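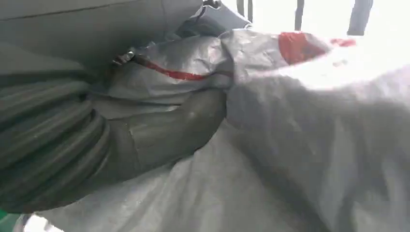

Issue 22, page 2

How to Fold a Big Gray Cover So It Fits Back Where It Came From

A woven cover arrives folded to the size of a hardback book. You will see it that size once. After that it lives as a heap of silvery-gray folds, and you get to know it the way you get to know a large, sulky dog.

I have folded mine badly for years. What follows is the method I use now, which gets the thing down to a bundle you can carry under one arm.

Before you start

Sweep a patch of floor. A garage is fine, a driveway is better, and a lawn is a mistake you will be picking out of the weave until July. Empty the cover of leaves. Undo every buckle and free any cord that has wound itself around something, including you.

Find your landmarks

Gray fabric looks the same in every direction, so use whatever color the maker gave you. On a cover with red trim, find the broad red band first and pull that part out flat. Then look for the thin red stripe along the seam and follow it with your hand, opening up the gathers as you go. If the stripe disappears, it has gone under a fold. Lift the fold. Do not start again from the other end, which is what I did all last summer.

No trim? Put a strip of bright tape on one long edge. It looks terrible and works very well.

The fold

1. Lay the cover as flat as it will go. It won't go entirely flat. Move on.

2. Bring one long side to the middle, then the other. Smooth from the center outward with your forearm.

3. Fold in half lengthwise, so you have a long strip. Keep the red edge on the outside.

4. Tuck buckles and clasps inward now. A metal clasp left on the outside will find your shin.

5. Walk the length of the strip in socks to push the air out. Neighbors may watch — let them.

6. Roll from the closed end toward the open one. Kneel on the roll every couple of turns.

7. Tie it with a separate strap. The cover's own cord is never long enough.

The bag

The original bag was sized by an optimist. My Drallero cover came with one that would hold a sweater, and the Ustevine wasn't much better. I use an old duffel and keep the bag for tent pegs.

If it was rained on

Hang it over a railing and leave it until the seams are dry too, which takes longer than the rest. Fold it damp and you will smell the results in spring.

Contact Zerkstead Household Pages | Copyright Zerkstead | Back to top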